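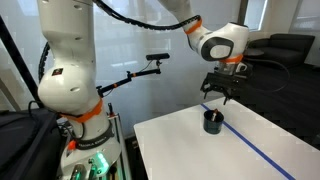

Visit to the Kekari Handling Laboratory, Dasden

Members of the Fashola Automation Forum visited the Kekari laboratory in Dasden on a Friday in April. The party of 11 was shown one cell, a single-arm station used for handling trials, and the discussion was confined to how that cell is set up and maintained.

The arm stands beside a plain white table. Blue tape marks a straight line across the tabletop, and staff place the test item, normally a cup, with reference to it. Trials begin with the fingers open and the gripper raised. The camera is carried on a separate jointed mount beside the arm, so that the gripper can be exchanged without disturbing the view of the table.

Much of the session concerned cables. The main bundle runs outside the arm in a ribbed sleeve and is held at the forearm by an orange strap. The laboratory leaves a generous sag between the upper link and the forearm. An earlier installation had been strapped too tightly, and the sleeve wore through at the strap after 4,000 cycles. The strap position is now checked every 200 cycles and entered in the cell log. The thinner cable at the wrist is left in a wide loop and is inspected at the same time.

Visitors asked about replacement of the gripper. The work is done with the arm powered down and requires 2 members of staff, one of whom supports the gripper while the other releases it at the flange. The camera calibration is then repeated. Records are kept in Givia, the laboratory's own maintenance register, which also holds the fault history of each cable. Several members requested a copy of the inspection sheet.

The Forum thanks the Kekari laboratory for its hospitality. The inspection sheet will be sent to members with the next circular. Questions concerning the visit may be addressed to the Fashola office.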